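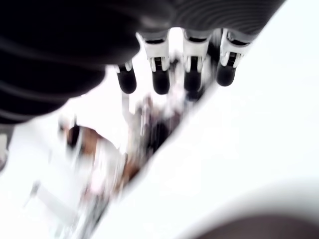

Zineb Helmy remarked in her May interview that a tray was the only thing that stopped small objects from wandering across her table, and that she minded less what was in it than whether it had a rim. Her view was shared widely in the Rurnell households. Of the 1491 diary entries we coded, 1089 recorded a small item being put back in a fixed spot, and in 88 of these the spot was a tray.

We kept the table setting plain. Round trays were preferred to square ones, as people had no corner to aim for and tended to use the middle. The tray stood centrally on a white tabletop with nothing in it at the start.

Figure 2. Round dark brown tray and cube, white tabletop.
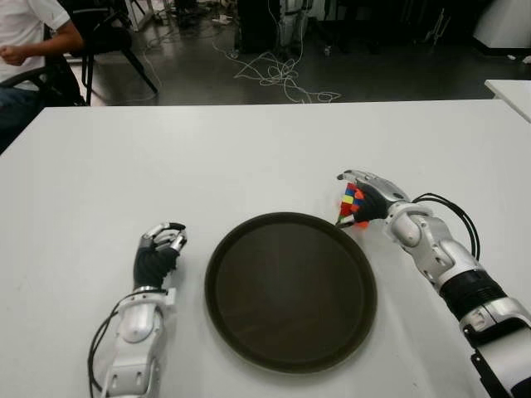 Toys and puzzles were the items most often left out overnight. Ramadan and Kettani coded them separately from keys and coins, and disagreed on 2 entries, both of which concerned objects left leaning on the rim. These were counted as put away.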